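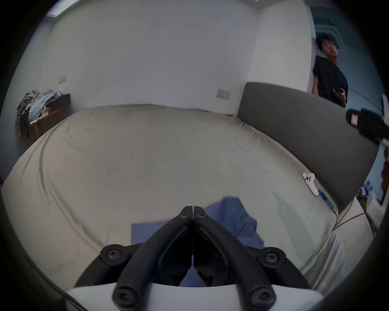

Pinça manual de dois dedos sobre um tecido azul, na cama usada como bancada.

Trirach é um projeto estudantil de robótica dedicado à manipulação de roupa. Reúne alunos de licenciatura e de mestrado que registam tarefas domésticas com pinças manuais e usam esses registos para treinar braços robóticos. O nome designa também o conjunto de dados publicado pelo grupo.

História

O projeto nasceu como trabalho final de uma disciplina de automação orientada por Tiburcio Bañuelos. Em agosto do mesmo ano passou a clube, com Ciarán Mulligan como primeiro coordenador. A primeira versão dos dados continha 716 demonstrações; a segunda, 1051. 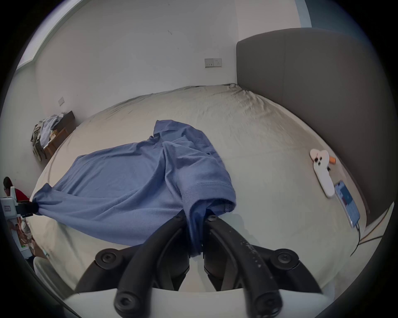

T-shirt azul segura em dois pontos, um deles junto à bainha da manga.

Método

Cada sessão decorre num quarto mobilado. As peças começam amarrotadas sobre o colchão e a tarefa consiste em esticá-las, virá-las ou dobrá-las. Uma demonstração não pode exceder 90 segundos. As tentativas falhadas são conservadas e classificadas à parte. O software de anotação, chamado Kamero, foi escrito pelos próprios alunos.

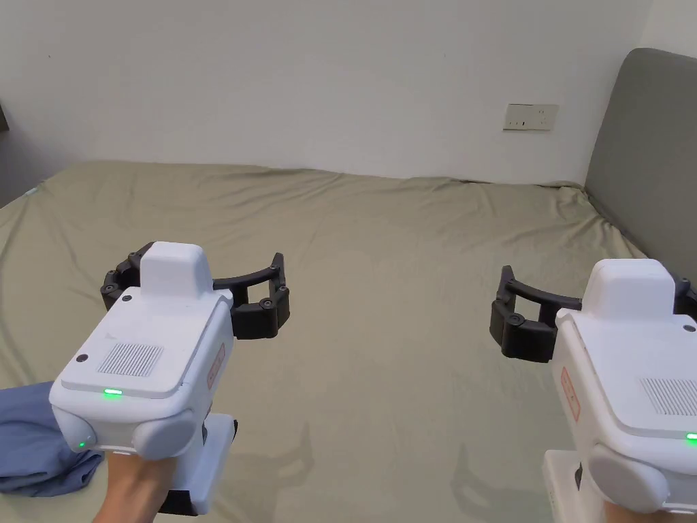 Duas pinças brancas com dedos pretos, uma em cada mão.

Competição

O grupo participa na Taça Laaksonen, prova interuniversitária de dobragem automática de roupa. A próxima edição está marcada para sábado, 25 de abril de 2026. O regulamento prevê uma categoria para t-shirts e outra para toalhas.

Ver também

Multa (robô)
Manipulação de objetos deformáveis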